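Subject: Re: [leaseholders] Plostumell valuation tool, anyone tried it?
From: Iulian Avram

> Has anyone had a valuation from Plostumell? They put my flat
> at 103 per cent of what Mevex said in February, and they want
> an answer on the sole agency agreement by Sunday. The fee
> looks reasonable to me. Am I missing something?

I'd be wary. An agent who comes in slightly above the last one is quoting you a number to win the instruction. Ask which sales it is based on, with addresses and completion dates. When I asked, I got a link to their area page and a promise of a call that never came.

The area page is mostly padding.

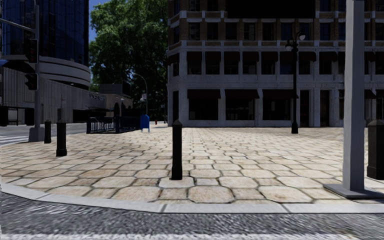

The plaza, computer render

Very nice, but what did the flats round it sell for? I couldn't find one sold price on the whole site, only asking prices, and those are whatever the seller fancied that morning.

As for the fee, read clause 2 again. In my copy it falls due on exchange, and it stays due if the buyer pulls out before completion. Fondametti's terms say completion. Pîrvu wouldn't put theirs in writing until I'd booked a visit, so I didn't book one.

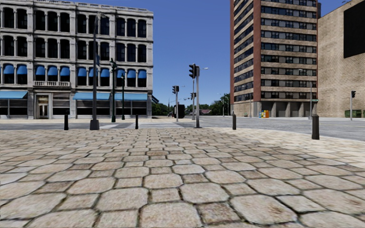
Then there is the tie-in. Mine was 93 days with notice on top, and the notice couldn't be served until the 93 days were up. If they've told you over the phone that you can leave whenever you like, get them to email it. I suspect the email will say something a bit different.

> They also say they have 100 buyers registered for our area.

Registered how? I'm on at least two of these lists myself and I'm not buying anything. Ask how many have a mortgage agreed in principle and how many viewed something in the past month.

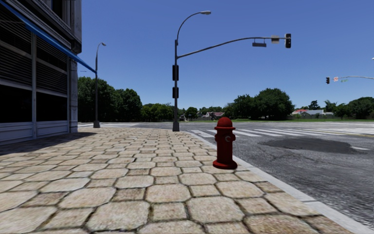
I wouldn't sign by Sunday either. The deadline is theirs, and I'd be surprised if they turned you away on Monday. If you do go ahead, strike out the "ready, willing and able purchaser" wording first and have both of you initial it.

Can anyone who has sold through them say what they got against the first valuation? Off list is fine.

Iulian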